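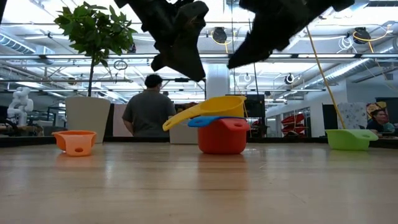
Panagiotis Stojanović wrote in after the December page to say that he would never spend 1162 dollars on an arm before finding out what the fingers cost, and that he knows this from having done it. I have moved his remark to the top because it is better than the advice I gave, which was mostly about shelf brackets.

So, the revised tips for anyone planning to have a machine put the kitchen things away.

Price the whole bench first. The arm is the number on the web page. Then come the mount, the power supply, the cables and the fingers, and the fingers wear out. I now write all of it on one sheet before I let myself look at any photos. The Begović quote had two fingers in it and no spares. Ask for 4.

Use cheap things to practice on. Plastic measuring cups are hard to beat. They nest, they come in colors you can tell apart from across a room, and the long handles stick out in every direction, so you learn early whether your gripper can cope with a handle. Glass can wait until you have money left, and you won't.

Think about the tabletop. A glossy one throws color back up at you, a red smear under a red cup, and if you plan to use a camera you may end up buying a mat as well. Put the mat on the sheet.

Leave a line for mistakes. Costel Janevski argues for a fifth of the total. I set aside less than that and spent it in the first week on a bracket from Clornar that fits, as far as I can tell, nothing made in this country.

Ask about shipping both ways. The outfit in Graltville charges to send it and charges again to take it back, and the second charge is the one in small print.

Measure how far you need it to reach, with a tape, with the cups out where you want them. Then add 5 inches. My Brerthorpe clamp eats most of that before anything moves.

And check the price of doing it by hand. Stacking measuring cups takes me less time than finding the power switch - I left that off the sheet, and the sheet looked much better for it.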